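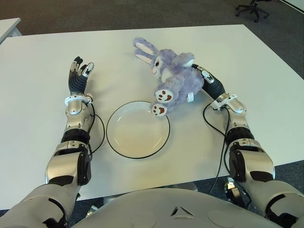
白色桌面、黑边盘子和毛绒玩具的日常清洁

家里有小孩的，餐桌很少只用来吃饭。白盘子旁边躺着一只淡紫色的毛绒兔子，爪子搭到盘子的黑边上，这种情况一天能碰上好几回。桌面、盘子、玩具三样东西材质不同，脏法也不同，用一块抹布从头擦到尾，结果往往是盘子上沾毛，兔子上沾油。下面按顺序写各自的处理办法，最后是灰色地毯的清理，桌子底下铺地毯的家庭可以一并参考。

一、先收玩具，再动桌面

擦桌子之前把毛绒玩具拿走，放到椅子或者沙发上，不要直接放地毯。长毛玩具在地毯上蹭一下，粘起来的碎屑比桌上的还多。

盘子也先收走。空盘子只要和长毛玩具挨过，就当用过的处理，冲一遍再放回柜子。细毛在白盘子上不容易看出来，拿到窗边侧着光看一眼就清楚了。

开饭前的顺序：玩具离桌，擦桌面，洗手，摆盘子。孩子三四岁以后可以让他自己负责第一步，指定一个固定的位置放玩具，比如餐边柜最下面一格。位置不要常换，换了孩子就不记得。

二、白色哑光桌面

哑光桌面不反光，看上去比亮面干净，其实表面更容易挂住手印和油。常见的问题有下面几种。

1. 手印和薄油。温水一盆，滴两滴洗洁精，超细纤维布拧到不滴水，顺着桌子的长边擦，一道压着一道走。擦完换清水布再走一遍，最后用干布收水。中间清水那一遍不要省，洗洁精留在哑光面上会发黏，第二天更容易吸灰。

2. 茶渍、酱油渍。小苏打加水调成稀糊，抹在污渍上放五分钟，用湿布轻轻带走。第一次用先在桌子背面或者角落试一下。不要用力打圈，哑光面磨久了会变亮，亮斑是补不回来的。

3. 彩笔印。水彩笔用湿布就能擦掉。油性笔用棉签蘸一点酒精，点在笔迹上，马上用干布吸，不要来回抹，一抹就是一片灰。有涂层的桌面对酒精反应不一，同样要先试。

4. 黑色划痕。多半是盘底或者金属件蹭上去的，不一定是桌面真的划破了。用白色橡皮擦几下，能擦掉的就是蹭痕，擦不掉再考虑修补。

5. 热印。盘子底下垫隔热垫，砂锅和刚出锅的碗都不要直接放。

不建议用的东西：钢丝球、去污粉、漂白水、魔术海绵。魔术海绵去污快，但它本质上是很细的研磨材料，偶尔点一下顽固污渍还行，不要拿来擦整张桌子。

边角容易忘。长方形桌子的四条边是手搭得最多的地方，油也最厚，每周单独擦一次，桌沿的下侧也要擦到。

三、黑边白盘

黑边盘子好看，缺点是边上一花就很显眼。黑边的做法有好几种，有的在釉下，有的在釉上，有的是搪瓷盘边上另加的一圈。分不清是哪一种的时候，一律按最娇气的来洗：

海绵用软的一面，不用绿色的百洁面；
不长时间泡水，泡十分钟以内就洗；
不用含氯的清洁剂；
盘底没有标明可以用洗碗机的，手洗；
叠放时中间隔一张厨房纸，或者剪一块旧毛巾。

白盘用久了盘心会发黄，常见原因是茶、咖喱和洗不净的油膜。用过碳酸钠泡可以去掉，一升热水放一小勺，泡的时候让水位低于黑边，只泡盘心那一块。浅盘可以直接把溶液倒在盘里。不过有些盘子的釉色本来就带一点米白，买回来就是这样，再怎么泡也不会变白。拿盘底没上过菜的地方对比一下，颜色一样就不用折腾。

盘心出现灰色细线，一般是刀叉留下的金属痕。牙膏挤一点在湿布上轻擦，冲干净即可。如果指甲刮过去能感觉到凹槽，那是釉面伤了，这样的盘子拿去垫花盆，不要再盛菜。

我家用的一套是在 Eldale 买的，两只大盘四只小盘，洗了几年，黑边磨淡的只有一只，就是老放在最下面的那只。后来换着顺序叠，其他几只一直没事。

四、长毛绒玩具

先看洗标。一般缝在身体侧面或者屁股底下，是一片小白布。很多家长嫌它碍事剪掉，剪之前请拍张照片，或者把洗涤要求抄下来。孩子喜欢捏着洗标睡觉的，也不必剪。

平时的保养：
每周用宽齿梳顺毛梳一遍，耳朵内侧短毛的部分用软牙刷；
用粘毛器轻轻滚，不要来回拉；
局部沾了饭粒或者酱汁，等它干一点再捏掉，趁湿抹只会抹进毛根。

局部清洗：婴儿洗衣液兑水打出泡沫，只用泡沫，不用水。牙刷沾泡沫顺着毛刷，再用湿布把泡沫带走，反复两三次，最后用干毛巾按压吸水。白色的爪子和脸颊最容易脏，多数时候洗这两处就够了。爪垫如果是另外一种颜色，先用湿白布按一下，看布上有没有颜色，掉色的地方不要用刷子。

整只清洗：
1. 检查有没有开线，有的话先缝好。
2. 眼睛、鼻子是硬塑料的，扯一扯看是否牢固，松了先加固，小孩用的玩具这一步必须做。
3. 装进洗衣袋，袋子要够大，让玩具能松开。
4. 冷水，轻柔程序，转速调到最低。浅紫、浅粉这类颜色不要和深色衣服一起洗。
5. 洗完用浴巾裹住压水，不要拧。长耳朵的玩具尤其不能拎着耳朵甩，耳根的线会松。
6. 趁湿把毛梳开，平放在晾网上，放在通风的阴凉处。中途翻两次面。
7. 干到八九成，用吹风机冷风边吹边梳，毛才能蓬起来。

里面的填充棉比外面的毛干得慢。摸着表面干了，再把手按在肚子上停一会儿，觉得凉就是还没干透，继续晾。二月前后南方潮气重，建议拖到天气好的时候再整只洗，平时只做局部。

不能水洗的，用塑料袋加小苏打：袋子里放半碗小苏打，玩具放进去，扎紧口摇一摇，放一个晚上，第二天到阳台拍干净，再用吸尘器套上丝袜吸一遍。

五、灰地毯

灰色地毯耐脏，也因为耐脏，常常拖很久才清理。餐桌边上的那一圈最需要注意，每次饭后用手持吸尘器吸桌沿正下方一条，比周末大扫除省力。

湿的东西洒了，先用厨房纸盖住，脚踩上去吸，换纸再踩，吸到纸上没有颜色为止，然后再上清洁剂。饭粒掉进毛里就等它干硬，用勺子背刮起来再吸。桌脚压出来的坑，放一块冰，化了以后用牙刷把毛挑起来。

六、抹布怎么分

最少分三块：桌面一块，碗盘一块，玩具和其他杂物一块。用颜色区分最省事，写字的标签洗几次就看不清了。桌面那块每天用完搓洗晾开，隔两天用开水烫一次。玩具那块不要沾过油，沾过一次就降级去擦地。

抹布挂着晾，不要搭在水龙头上。叠成一团放在台面过夜的抹布，第二天早上闻一下，有味道就先洗再用，别拿它去擦白桌子。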